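쿨로르홀름 스타디움

쿨로르홀름 스타디움(Kullorholm Stadium)은 축구 클럽 이니아(Inia)가 홈구장으로 쓰는 축구 전용 경기장이다. 수용 인원은 3,029명이며, 이 가운데 좌석은 서쪽 관중석에만 설치되어 있고 나머지 세 면은 입석이다. 경기장 이름은 부지가 속한 옛 농장 지명에서 왔다. 지역 주민과 팬 사이에서는 줄여서 '홀름'이라고 부르는 경우가 많다.

개요

경기장은 시가지 북쪽의 낮은 구릉 아래에 자리한다. 그라운드는 천연 잔디이며 남북 방향으로 놓여 있다. 북쪽 골대 뒤로 배수로가 지나고, 그 너머는 주택가와 맞닿아 있어 북쪽 관중석에는 오랫동안 지붕이 없었다. 이니아의 1군 경기 외에 유소년 팀의 결승전, 지역 학교 대항전도 열린다. 육상 트랙은 설치된 적이 없다.

역사

이니아는 창단 초기에 전용 구장이 없어 시내 공원의 공용 운동장을 빌려 썼다. 공용 운동장에는 울타리가 없어 입장료를 받기 어려웠고, 상위 리그로 올라가려면 관중석과 탈의실을 갖춘 경기장이 필요했다. 클럽은 농장 부지의 일부를 장기 임차하여 그라운드를 조성했다. 첫 시즌의 탈의실은 농장 창고를 고친 것이었으며, 원정 팀은 길 건너 학교의 체육관에서 옷을 갈아입었다.

서쪽 관중석은 개장 후 몇 해 뒤에 세워졌다. 처음에는 나무 벤치였으나 지붕 보수 공사 때 개별 좌석으로 교체되었다. 같은 시기에 기자석이 관중석 최상단 중앙으로 옮겨졌고, 라디오 중계용 부스가 그 옆에 추가되었다. 부스는 좁아서 해설자와 기술 담당자가 함께 앉으면 문을 닫을 수 없었다고 전해진다.

동쪽 입석은 흙 둔덕 위에 콘크리트 계단을 놓은 형태로, 홈 서포터가 주로 이용한다. 안전 점검 이후 가로 난간이 새로 설치되면서 이 구역의 수용 인원이 줄었고, 경기장 전체 수용 인원도 현재의 수치로 조정되었다. 리그 규정이 요구하는 최소 수용 인원은 3,000명이어서, 클럽은 남쪽 입석의 일부를 넓혀 기준을 맞추었다.

명칭

한때 경기장은 건축 자재 업체 가루텍스(Garutex)와의 후원 계약에 따라 '가루텍스 파크'로 불렸다. 계약 기간에는 입장권과 경기 일정표에 이 이름이 쓰였지만, 팬들은 대체로 옛 이름을 계속 사용했다. 계약이 갱신되지 않으면서 공식 명칭도 쿨로르홀름 스타디움으로 돌아왔다. 남쪽 출입구의 매표소 벽에는 당시의 간판을 떼어 낸 자국이 남아 있다.

시설

서쪽 관중석 아래에 홈 팀과 원정 팀 탈의실, 심판실, 의무실이 있다. 원정 팀 좌석은 서쪽 관중석 북쪽 끝의 177석이며, 관중이 많을 때에는 북쪽 입석까지 개방한다. 휠체어석은 터치라인과 가까운 1열 앞에 마련되어 있고, 동반자 1인이 옆자리에 앉을 수 있다.

조명탑은 네 모서리에 하나씩 있다. 조명이 설치되기 전에는 겨울철 평일 경기를 오후 이른 시간에 치러야 했으며, 관중 수도 주말 경기보다 크게 적었다. 전광판은 남쪽 골대 뒤에 있고 점수와 경기 시간만 표시한다. 선수 교체와 득점자는 장내 방송으로 안내한다.

클럽 매점은 동쪽 출입구 안쪽에 있으며 경기 시작 두 시간 전에 문을 연다. 매점 옆의 작은 전시실에는 옛 유니폼과 우승 깃발, 경기 프로그램이 보관되어 있다. 전시실은 홈경기가 있는 날에만 개방하고 별도의 입장료는 받지 않는다.

그라운드 관리

잔디는 여름 휴식기에 보수한다. 보통 8월 개막전 이전에 파종과 배토 작업을 마치지만, 북쪽 골문 앞은 배수가 나빠 시즌 중에도 보식이 필요하다. 배수관을 새로 묻은 뒤 우천 취소 경기는 줄었다. 다만 구릉에서 내려오는 물이 많은 날에는 북동쪽 코너 부근에 물이 고이는 일이 있다.
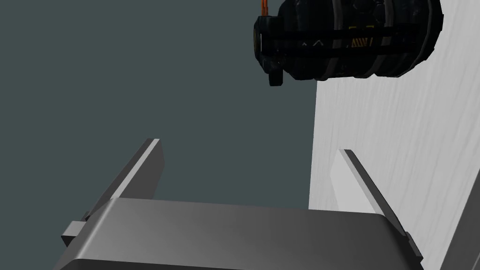 골문 앞 지역의 훼손을 줄이기 위해 경기 전 준비 운동은 이동식 골대를 놓고 진행한다. 하프타임에 교체 선수들이 몸을 풀 때에도 페널티 지역 안에서는 슈팅 연습을 하지 않도록 하고 있다. 1군 훈련은 경기장 동쪽의 보조 구장에서 이루어지며, 주 경기장에서의 훈련은 경기 전날 한 차례로 제한된다.

주요 경기

경기장에서 가장 자주 언급되는 경기는 세윰(Seyoum)과의 컵 대회 준결승이다. 이니아는 전반에 두 골을 내주었으나 후반에 세 골을 넣어 결승에 올랐다. 입장권이 모두 팔린 첫 경기였으며, 세윰 원정 팬을 위해 북쪽 입석 전체가 배정되었다. 결승골이 들어간 남쪽 골문의 그물은 클럽 전시실에 보관되어 있다.

두 클럽의 리그 맞대결도 관중이 많은 편이다. 2023년 12월 22일 금요일에 편성된 경기는 그라운드 결빙으로 연기되어 이듬해에 치러졌다. 당시 클럽은 이미 판매한 입장권을 재경기에서 그대로 쓸 수 있도록 했고, 참석할 수 없는 구매자에게는 환불했다.

교통

시내 중앙 정류장에서 10번 버스가 경기장 남쪽 출입구까지 운행한다. 경기가 있는 날에는 종료 후 임시 버스가 추가된다. 경기장 주차장은 선수단과 관계자, 장애인 차량 전용이며 일반 관중은 길 건너 학교 주차장을 이용한다. 자전거 거치대는 동쪽 출입구 바깥에 있다.

같이 보기

이니아
세윰
축구 전용 경기장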